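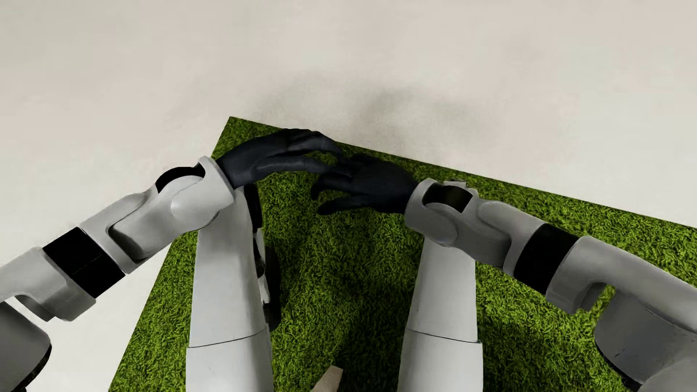

Household Dust and Floor Coverings: A Small Study in Student Apartments
Ignacio Pettigrew, Environmental Health, second year
Supervisor: Ciarán Fitzgerald
3/15/22

1. Introduction

Dust in the home comes from many places: skin, clothes, cooking, pets, and the soil that we carry in with our shoes. When I moved to the Usermont student apartments in September, I noticed that my neighbor and I had the same rooms and the same windows, but very different dust. He had a carpet and I had a bare floor. This was the beginning of my question. A rug with short, curled fibers packed closely together, like the bright green shag one laid over a smooth off-white floor, gives two very different surfaces in the same room, and it is this kind of pair that I wanted to compare. I wanted to know how much dust stays in a rug of this type, and how much stays on the hard floor next to it.

2. Background

In our course we learned that a soft floor covering can hold dust deep between its fibers. Some of this dust stays there for a long time, and some of it goes back into the air when a person walks. A hard floor holds very little, but the dust on it moves easily with every draft and collects along the walls. For this reason people do not agree about which floor is better for a person with allergies. My study does not try to answer this. It only measures the weight of dust that a vacuum cleaner can collect.

3. Method

I asked the residents of two buildings, Skirthorpe and Kramer, to take part. Every apartment in the study had one rug and a hard floor in the same living room. The residents agreed not to clean the living room for one week before my visit.

I used the same vacuum cleaner in all apartments, with a clean filter sock in the tube for each sample. I marked one square meter on the rug and one square meter on the hard floor with tape, and I cleaned each square for two minutes, first in one direction and then across it. After that I closed the sock in a bag and wrote the code of the apartment on it. In the laboratory I removed hair and large pieces with a sieve with openings of 300 micrometers, and I weighed the fine part which passed through.

At first I forgot to weigh the socks before the sampling. I had to repeat the first three visits, and I am thankful to the residents for their patience.

4. Results

In total I collected 3,067 milligrams of fine dust from both kinds of surface. In every apartment the rug gave more than the hard floor. The largest single sample, from a rug in Kramer, was 223 milligrams. This apartment is on the ground floor and the residents told me that they wear shoes inside. In the apartments where people leave shoes at the door, the rug samples were lighter, but the difference between rug and floor was still clear.

The age of the rug seemed to be less important than I expected. Two old rugs in Skirthorpe gave lighter samples than some new ones - maybe their owners clean more often, but I did not ask this question in my form, and I should have.

5. Problems and limits

The vacuum cleaner does not take all the dust from a rug, so the true amount is surely higher than my numbers. Also, some rugs lost fibers during the cleaning. I could remove the long ones by sieve, but short broken pieces passed through and were weighed together with the dust. My supervisor suggested to look at these samples under the microscope, and I did it for four of them. In one sample the fibers were a large part of the material.

I visited the apartments only in the cold months, when windows are mostly closed. The results in summer can be different.

6. Next steps

I would like to repeat the measurement in the same apartments after the residents vacuum their rugs twice a week for one month. I would also add questions about shoes, pets, and how often the windows are open. The form is already changed, and Mr. Fitzgerald has agreed that I can borrow the laboratory scale again.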